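Skaltdale Open Day Handheld Demonstrations

README, revision 4
Maintainer: Adaeze Nwachukwu, Murnham

Summary

This release holds the demonstrations recorded during the open day at the Murnham office in Kultesstead on November 11, 2018. Visitors used a hand-held gripper with a wide-angle camera to move ordinary items on a desk. The recordings were made to show guests how manipulation data is gathered and to test whether untrained operators produce usable episodes. The release is small and should be treated as a supplement to the main Skaltdale set.

Contents

episodes/ one folder per demonstration
calib/ lens parameters for the fisheye camera
splits/ train and held-out lists
notes/ operator remarks, transcribed from paper

The release contains 1,915 episodes after filtering. The raw count before filtering was 3,095. Episodes were dropped when tracking was lost, when the operator stopped to ask a question, or when the start and end markers were missing.

Setting

All recording took place at one light wood desk with a curved front edge, in an office with plain white walls. Lighting was the normal ceiling lighting of the room. The desk was not cleared to a fixed layout between visitors, so boxes, packets and printed sheets appear as background clutter in many episodes. Office chairs stand behind the desk.

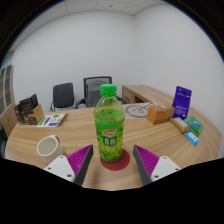

Each visitor was given one short instruction, read aloud from a card, and no practice run. The instruction named an object and a target, for example "put the bottle on the coaster" or "put the mug next to the bottle." Wording varied slightly between hosts. The exact text read to the operator is stored in the instruction field and was not normalized afterward.

Operators held the gripper in whichever hand they preferred. Hand preference is recorded in the metadata for most sessions and left blank where the host forgot to ask. Ages, names and contact details were not collected.

Episode format

Video is stored at the native rate of the camera, with the full fisheye image retained. The black corners are part of the image circle and have not been masked or filled. The black area along the bottom is also kept. Users who crop should check that both fingers remain in view, as the pad positions are used to estimate the opening width.

Pose is given per frame, relative to the first frame of the episode. Opening width is a single value per frame, scaled from closed to fully open. There is no force signal.

Success labels were added by Murnham staff after the event. An episode is marked successful if the named object is released at the target and stays there until the end of the recording. A second person reviewed 20 episodes from each host. Disagreements were settled in favor of the stricter label.

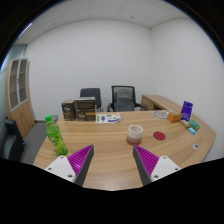
Known issues

Start positions are uneven. Some visitors began with the gripper over the middle of the desk, others well back from the front edge. Models trained only on this release tend to hesitate during the approach.

Clear and glossy surfaces gave trouble to the depth estimator used in preprocessing. Depth maps are therefore not included. Anyone who computes their own should inspect the bottle episodes first.

Mugs were sometimes gripped by the rim and sometimes around the body. The two are not separated in the labels. Staniforth, the labeling tool used for this release, has no grasp-type field in the version we ran.

A clock offset between pose and video affects one block of sessions. The correction is listed in notes/offset.txt and has not been applied to the files.

Recommended use

Suitable for pretraining, for robustness checks against background clutter, and for studies of first-time operators. Not suitable as a benchmark. The held-out split shares the desk and the room with the training split, and scores on it say little about transfer to other locations.

Changes

Revision 4: removed duplicate episodes, corrected two instruction strings, added the offset note.
Revision 3: split lists regenerated by operator instead of by episode.
Revision 2: calibration file replaced.

Contact

Report label errors to Adaeze Nwachukwu with the episode folder name and the frame number. The next revision is planned for July.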